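Media release
20/11/2019

Lernetti opens refill bar for everyday make-up

Cosmetics maker Lernetti has opened a refill bar at its Kumska shop, where customers can bring back empty powder, blush and foundation containers and have them filled again for less than the cost of a new one.

The bar carries 50 colours across the company's everyday range. It began as a trial in May, when 600 starter compacts were handed out to regular customers.
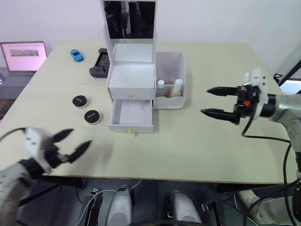

Of those, 593 have been returned for a refill at least once. The remaining customers were offered a free colour match.

Refills start with pressed powder and cream blush. Liquid foundation is filled while you wait and takes 2 minutes. Mascara is not included, for hygiene reasons.

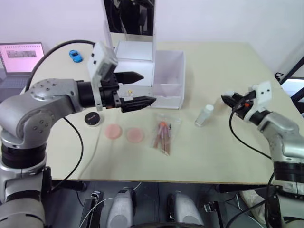

Solveig Bråten said she had put off buying a better foundation for years over the price, and that paying only for what goes in the bottle had made up her mind.

Store manager Elie Twal said staff would check each container for cracks before filling it. Damaged ones can be swapped at the counter.

A second refill bar is planned for the Catacutan store. The Hovach brush range is not part of the program. 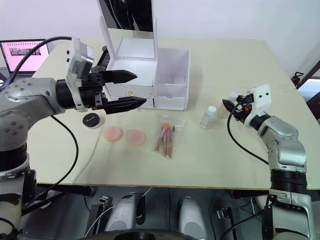 Two robot arms at a light-coloured wooden tabletop.

Media enquiries: Elie Twal, Lernetti, Kumska.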